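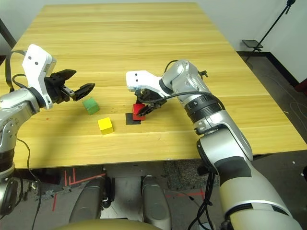
Umo at the table with the green, yellow and red cubes, right gripper on the red one.

Project report: getting two arms to share one table
Posted in February by the Gakinar student team
14 shares | 6 comments

Our course project was the planning software for Umo, the two-armed robot in our lab, and the job sounded so small when I signed up for it. Stack colored cubes. That was the whole assignment! I figured the stacking would take a few weeks and I'd spend the rest of the term on something fancier, and, well, I'm writing a whole report on stacking cubes.

The software has 3 parts. Perception finds the cubes from the head camera and gives each one a color, a position and a rotation. The task planner (we call it Tsai, and it's the part I wrote) decides which arm picks up which cube and in what order. Then the motion planner, a package named Prusteck that the lab already used, works out the joint paths. I didn't touch the inside of Prusteck, but I spent a lot of time learning how to ask it nicely.

My first version of Tsai gave each cube to the closest arm and let both arms go at once. It looked great in simulation. On the real table the two wrists wanted the same patch of air over the middle, so Prusteck refused the second path, Tsai asked again with the same goal, and we got a loop of polite refusals filling up the log. One night the log hit 3,000 lines before I noticed that neither arm was moving.

The fix was a lock on the center of the table. An arm has to hold the lock before it can enter, and it gives it back when its wrist is clear. Simple, and slow, because the other arm just hovers. So I split the move into an approach and a finish, and now the waiting arm can do its whole approach — gripper open, wrist already turned the right way — while the first one is still busy placing. I like watching that part more than I should.
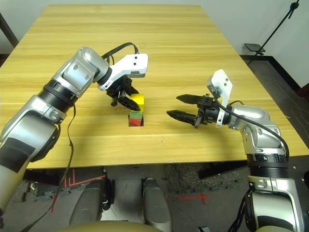

Perception gave us a different kind of trouble. Once one cube is on top of another, the camera sees much less of the bottom one, and a gripper hanging close by hides even more. Our detector would drop the lower cube completely and Tsai would decide it was missing and start planning a search for it. I added a small memory: a cube that was last seen under another cube stays in the world model until something moves the one on top. It's maybe the shortest piece of code in the project and I wish I'd written it first.

Colors were also annoying. We trained the color classifier on 900 cropped pictures, nearly all taken in the afternoon, and in the morning it kept mixing up yellow with the table. Adding morning crops helped a lot. I'd still like to try using shape first and color second, but we ran out of time.

For timing, I gave every plan a limit of 60 seconds, and if Prusteck can't find a path by then, Tsai swaps the arms and tries again. Swapping works more often than I expected, mostly for cubes near the middle that either arm can reach.

Still on my list: handing a cube from one gripper to the other, and a log viewer that folds repeated messages into one line. The handoff code exists, but it has only run in simulation.

Related
Calibrating Umo's head camera
Notes on reading Prusteck error codes
Gakinar project reports, all terms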